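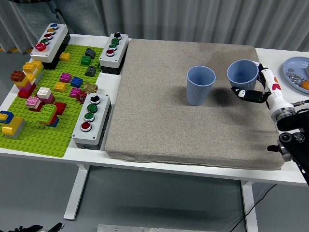 Apr 2, 2018

Since September I have the same white table for everything I do with my hands, and every few weeks it becomes too full and I must decide again what may stay on it. This morning I drank my coffee and thought about it for a long time, much longer than the work itself would take.

The Lego is the biggest question. The green baseplate needs a lot of place, and the bricks on it are not a house or a car, only pieces and stacks in pink, yellow, magenta and blue that I have not put away. A pipe fitting is also lying between them. It belongs in the box with the plumbing parts, I know. I bought the bricks as a mixed bag of 70 at the flea market in Bendcombe, and I paid 5 dollars, so I cannot complain that the colors do not match.

Then there are the push-button boxes. I like them very much. The one with the five buttons in a row is my favorite, with the big red one at the end, which is shaped like a mushroom. The other two have a black rotary switch each, and I want to mount them on a board one day. Reto Steiner told me I should screw them down before I do anything else, and he is probably right — loose boxes travel over the table when you press on them.

The cushion pad I will keep. It has some darker smudges near one side and I tried to wash it at 32 degrees, but they are still there. I don't mind it. Small things make less noise on fabric, and for the light blue plastic cups it is a good place. I bought these cups for sorting. My plan is to put the metal nuts in one of them and the orange thing in the other, because on the plate they roll together and I always pick the wrong one.

For the wall I looked at a shelf from Drotideck, but it is 2 centimeters too wide for the corner next to the window. The store on Blackburn Street has a narrower one. I will measure again before I go, and I will take the plate with me to see if it fits.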